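Section 7: Labeling your shelves with Taltton

Taltton prints stickers. It can't make anyone read them, though the developers at Fleria have been asked.

1. Open Settings and choose Label Stock. Pick the small white size unless your shelves are very long or your eyes very tired.

2. Type the item name. Anything over 60 characters gets chopped without warning or remorse.

3. Press Print once. Pressing it again prints it again. 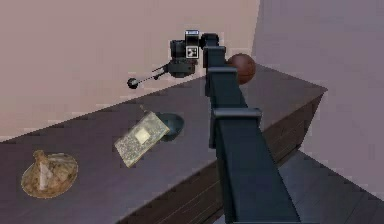 Note: Codes and words do different jobs, so decide early which you need. A blocky black-and-white square is for a camera and means nothing to your brother-in-law. If you want both, give each its own surface, as with the square on the front of the wrist housing and the white label on top.

4. Wipe the surface, stick the label down and hold it for 2 minutes. Yes, the whole 2 minutes.
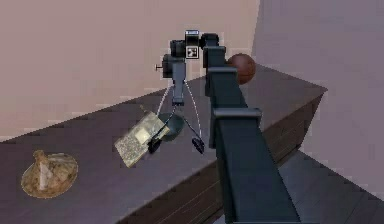
Caution: Curved surfaces are where labels go to peel. Look for a flat face before you commit; long squared-off segments like the ones on this arm offer plenty, and so does the average filing cabinet. Jam jars don't.

5. Save your list. The free plan holds 1093 labels, a limit found by Zsolt Barta in January while sorting his screws.

If the printer shows error 7, open the lid and close it again with more conviction.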